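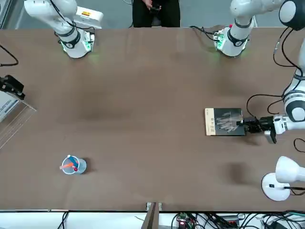 Re: [otton-holders] Nekside annual numbers

On 25th February a list member wrote:

> Has anyone gone through the Nekside annual report yet? Revenue is up
> 16 percent but the shares fell the same morning. I hold 432 shares and
> am trying to decide whether to add or leave it alone. Also, what is the
> Urnura line in the notes? I don't remember it from last year.

I read most of it last night. The revenue figure is right, but a good part of the increase comes from Mateos, which they bought in June. Page 41 of the PDF is missing the segment table. You have to get it from the separate spreadsheet on the investor page. Without Mateos, sales were close to flat.

Cash flow is what I would look at first. Operating cash went down even though profit went up, and receivables grew a lot in the second half. They say two large customers paid after year end. The next quarterly report should show whether that is true.

Urnura is a lease company. Nekside sold it the Otton warehouse and now rents the building back. It was in last year's report too, under "other commitments," so it was easy to miss. The lease is fixed for nine years.

The dividend is unchanged. Debt is higher, and the loan they took for Mateos has to be refinanced next year.

I have 169 shares and am not adding before the next report. If anybody dialed in to the call, did they say anything about the refinancing rate? I missed the last part.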